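Stop Folding Everything

My mother folded dish towels in thirds, then in half, and stacked them with the fold facing out. I did the same for over 61 towels before I asked what the fold was for. A dish towel gets used within a day or two. It can live in a drawer in a heap.

I think most of us spend too much time on laundry that does not need it. Shirts for work, yes. Sheets, maybe. The rest is habit.

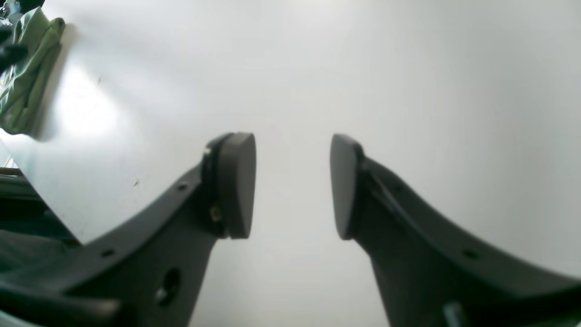

What the drawer is for

A drawer has a front. You close it and the contents are out of sight. When we moved from Tulelstead to a smaller apartment in Lollholm, I gave each person in the house one deep drawer for soft things: T-shirts, pajamas, gym clothes. Clean goes in, drawer closes. It has been that way since November and no one has gone to work looking worse than before.
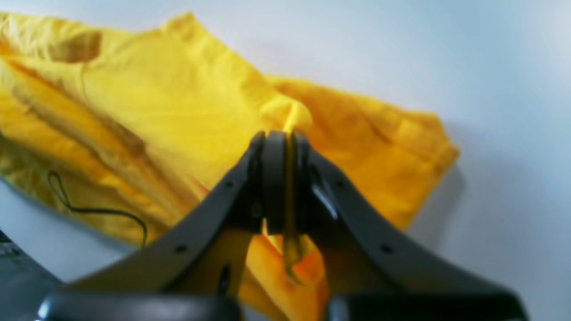
Yellow cloth, creased and unfolded.

The usual objection is wrinkles. Knit cotton does wrinkle in a heap, but it also wrinkles in a folded stack, only in straight lines. Most of it drops out after an hour on a warm body. Linen is another matter, and if you wear linen you already own an iron or have made your peace.

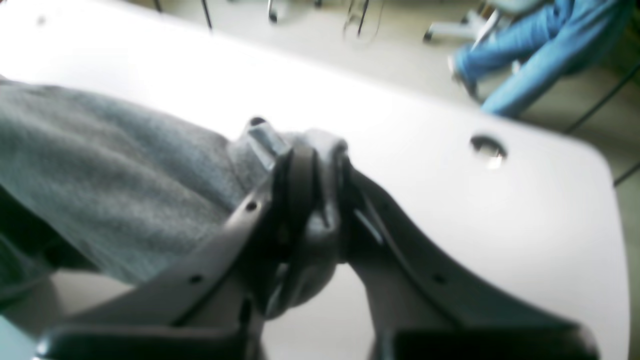
Soft gray fabric, bunched into a fold.

The better objection is that folding is calming. I believe people who say so. My neighbor folds in front of the television and would be sorry to give it up. But a chore one person enjoys should not turn into a rule for the whole house, and that is how it usually goes. Children get told off over socks. Couples argue about whose method is right, and the argument lasts longer than the folding would have.
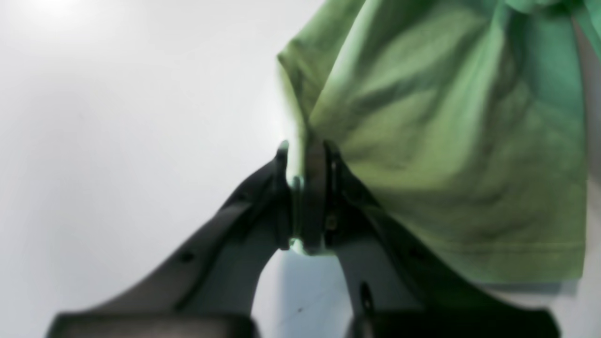

Crumpled green cloth on white.

I still hang my shirts and my one good pair of pants. I fold sweaters, which stretch on a hanger. That takes me 4 minutes a week — I timed it.

Radymyr Antoniuk, 27 September 2023

Contact | © Radymyr Antoniuk | Back to top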